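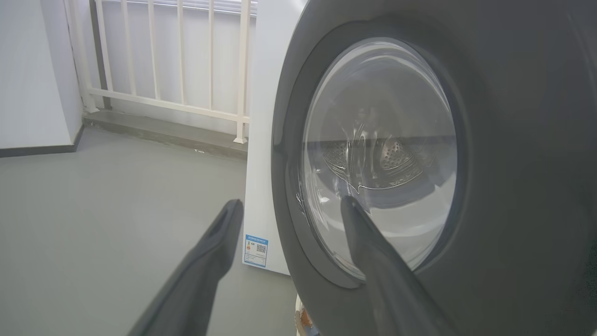 第四章 会谈室布置与会务终端设置

4.1 适用范围

本章适用于双边会谈、斡旋会谈以及停火联络组例会的会场准备工作，操作对象为 Cillelar 会务终端（以下简称“终端”）及其配套的传译席、代表席单元。多边全体会议的设置见第七章。签字仪式另有程序，不得套用本章。

本章假定读者已完成第三章的通电检查，并持有会务主管签发的操作员账号。

4.2 开始之前

请备齐下列材料：
双方已确认的代表团名单（含候补人员）
议程定稿，各工作语言文本各一份
座次图，须有双方礼宾官的签字
国名、地名及职务称谓对照表
传译员排班表

注意：国名、地名对照表未经双方书面确认之前，不得录入终端。录入后的称谓会同时出现在代表席屏幕、门外指示牌和会议记录的页眉上，事后更正须重新征得双方同意。

4.3 建立会谈档案

1. 以操作员账号登录终端，进入“档案”菜单，选择“新建会谈”。
2. 输入会谈编号。编号由秘书处分配，不得自行编写。斡旋会谈的编号以字母 M 开头，联络组例会以字母 L 开头。
3. 在“当事方”一栏依次录入甲方和乙方。甲、乙仅为系统标识，不反映礼宾次序，也不会显示在任何对外屏幕上。
4. 在“居间方”一栏录入主持会谈的国家或机构。没有居间方的，选择“无”，不要留空。留空时终端会一直等待输入，档案无法锁定。
5. 选择工作语言。每份档案最多可设四种。
6. 选择密级。密级为“限制”或以上时，录音功能自动关闭，“录音”按钮变为灰色。
7. 按“保存草稿”。

说明：草稿可以反复修改。档案一经锁定，只有会务主管可以解锁，解锁时间和解锁人记入日志。

4.4 座次与代表席单元

代表席单元沿会谈桌两侧摆放，每侧最多 10 席，首席代表居中。居间方坐在桌子的短边，背对墙壁，不背对门。

1. 按座次图摆放单元，先放双方首席代表的席位，再由中间向两端排列。
2. 将各单元的数据线接入桌下接线盒。甲方一侧接左排端口，乙方一侧接右排端口。
3. 在终端上进入“座次”页面，按“扫描席位”。
4. 逐席核对屏幕上的姓名与职务。显示有误时，先检查端口是否插反，再检查名单。
5. 两侧席位数不等时，由礼宾官决定是否加设空席。空席单元要接线，但屏幕设为空白。
6. 打印座次清单，交双方礼宾官过目。

注意：不得以拖动方式在屏幕上调换两侧代表的位置。跨侧拖动会使话筒权限一并转移，首席代表可能因此失去发言优先权。如需调换，请先把相关席位全部清空，再重新录入。

桌旗由礼宾官负责摆放，操作员不得代为移动，包括接线需要腾出桌面的时候。

4.5 传译频道

频道 0 固定为原声，频道 1 起按工作语言录入的先后分配。

1. 进入“传译”页面，确认每个频道的语言名称。语言名称同样受对照表约束。某些语言在双方文件中叫法不同，应采用“频道 1”“频道 2”一类的中性标示。
2. 请传译员进入传译间试音。每个频道至少由两名传译员轮流试讲。
3. 在代表席逐席收听。左右耳声音都应清晰，没有串音。
4. 需要接力传译的，在“接力”栏选定中间语言，并通知所有相关传译间。
5. 按“锁定频道”。

传译间与会谈桌之间应能直接看到发言人。受场地条件限制做不到的，应启用传译间内的监视屏，画面只对准发言席，不得拍到桌面文件。

说明：发言人在原声中夹用另一种工作语言时，频道不会自动切换，由传译间手动处理。
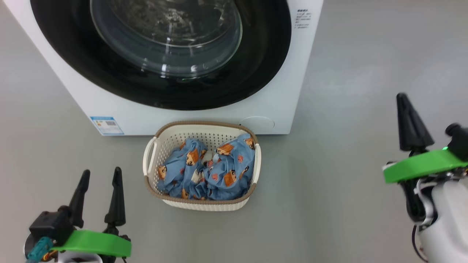

4.6 发言计时与话筒控制

终端提供三种话筒模式：

自由模式：任何代表均可自行开启话筒，适用于非正式磋商。
申请模式：代表按键申请，由主持人逐一放行，适用于例会。
轮次模式：双方交替发言，每轮时长相同，适用于交换立场的正式会谈。

设置轮次模式的步骤如下：

1. 进入“话筒”页面，选择“轮次”。
2. 输入每轮时长。可输入的最大值为 700 秒，超过时终端拒绝保存。
3. 选择首轮发言方。首轮发言方应由双方事先商定，或由居间方当场抽签产生，操作员不得代选，也不得使用“随机”键代替抽签。
4. 设定提示方式。建议只使用灯光提示，不使用蜂鸣。
5. 询问居间方是否允许在轮次之间插入程序性发言。允许的，勾选“程序动议”。

计时结束后话筒不会自动切断。提示灯由绿转黄，再转为红色常亮，是否打断由主持人决定。曾有用户要求改为自动切断，该功能没有提供，今后的版本也不作安排。

4.7 休会与单独磋商

会谈中途休会时，请按以下顺序操作：

1. 等主持人口头宣布休会，再按“休会”键。不要根据代表起身离席自行判断。
2. 确认所有话筒指示灯熄灭。
3. 确认传译频道已静音，并用内部电话告知各传译间。
4. 代表团需要在会谈室内单独磋商的，请居间方人员及对方人员全部离场后，再拔下桌下接线盒的总线。
5. 复会前重新插上总线，等待席位全部恢复，按“复会”。

注意：“休会”只关闭话筒，不断开线路。单独磋商期间必须拔线。这一步不得省略，即使休会时间很短。

4.8 文本比对

联合声明或会谈纪要的草案可以在终端上并排显示。终端只标出文字差异，不判断含义。

1. 在“文本”页面载入各工作语言的草案。
2. 未商定的词句放入方括号。双方各自提出的措辞以斜线隔开，先后次序按提出时间排列。
3. 每次修改后按“存为新版”，不要覆盖旧版。
4. 双方均同意去掉方括号时，由双方各一名授权人员输入口令，方括号随即解除。
5. 散会前打印带版本号的全文，每页由双方小签。

说明：各语言文本同等作准的，必须逐一解除方括号。解除其中一种，不会带动其他语言文本。

4.9 常见提示代码

代码 66：席位数与代表团名单不符。核对候补人员是否误列为正式代表。
代码 338：对照表中有未确认的称谓。返回“对照表”，未确认的条目以黄色底纹显示。请联系双方礼宾官补签，不要用删除条目的办法消除提示。

其他代码见附录二。同一代码连续出现三次时，请停止操作，保留屏幕内容，通知会务主管。重新启动会清除未保存的座次数据。

4.10 会后处理

1. 导出会谈日志，存入秘书处指定的介质。
2. 清空代表席单元中的姓名。
3. 收回打印的座次清单和草案，逐页核对版本号。缺页的须当场登记。
4. 关闭终端，先关传译间，后关代表席，最后关主机。

日志中只含时间、席位和操作记录，不含发言内容。对方索取日志时，由秘书处答复。

本章修订：Ludivine Pons
审校：Rajkumari Bhardwaj、Yannick Mallet
生效日期：2018年1月22日

原第四章中关于 Flisness 型传译间的接线说明已移至附录三。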